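# Is a 39-trial success rate enough to believe a plate-placing result?

Asked by **Nyokabi Mollel** on May 29, 2020

I'm trying to decide whether to copy the Jirkov method for our own arm. The write-up says they trained on 500 demonstrations and then ran 39 test trials of putting a plate into a stand, with only 2 failures. They call it "reliable placement under varied conditions."

I have the short version of the report and the setup photo. What bugs me is that "varied conditions" is never spelled out. Same plate? Same stand? Did they move the stand between trials, or just the arm's starting pose? A colleague at Flullport says I'm being picky and the number speaks for itself. I don't think it does. Am I wrong?
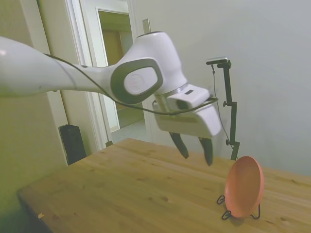 My main worry is the scoring. The report counts a trial as a success if the plate is "in the stand at the end," judged by the person running the arm. A plate can stand upright and tilted slightly back in a wire stand, like the pink one on the right side of the table, and I still couldn't say how close it came to tipping, or how hard the arm shoved it on the way in. I also can't tell how they kept the stand from sliding. If it slid and they pushed it back between trials, that ought to be in the report.

---

### Answer 1 (accepted)

**Ekkachai Nakpan**

You're not being picky. 37 out of 39 looks great until you put an interval on it. At 95% you get a true rate somewhere from the low 80s to the high 90s, and that assumes the trials are independent. If they ran ten in a row without touching the stand, those ten tell you much less than ten fresh setups would.

Things I'd ask the authors for:

- The full trial log, including any run they stopped early. Early stops tend to get dropped as "operator resets."
- Where the stand was for each trial, even as a rough sketch on paper.
- Whether the checkpoint was picked using these same trials. If they tried several and reported the best one, the 39 is no longer a clean test.
- Video of the two failures. I learn more from those than from the successes.

On scoring, have someone who didn't run the arm judge the final state from video, and add a small nudge test. We did that at Brarwood on a cup rack task. Our own number dropped enough that we rewrote the abstract.

I'd also run the dumb baseline: replay one recorded demonstration with the stand in a fixed spot. If replay gets most of the plates in, the 500 demonstrations aren't buying much on that setup.

> **Comment from Nyokabi Mollel:** The replay baseline isn't in the report at all. I've emailed them. Will post the log if they send it.

---

### Answer 2

**mbw_user760**

we used the Mbwambo code with a different arm and it worked fine for plates. bowls not so much. I wouldn't overthink the stats, just try it and see

> **Comment from Ekkachai Nakpan:** "Worked fine" over how many tries, and did you move the stand?

> **Comment from mbw_user760:** didn't write it down. stand was taped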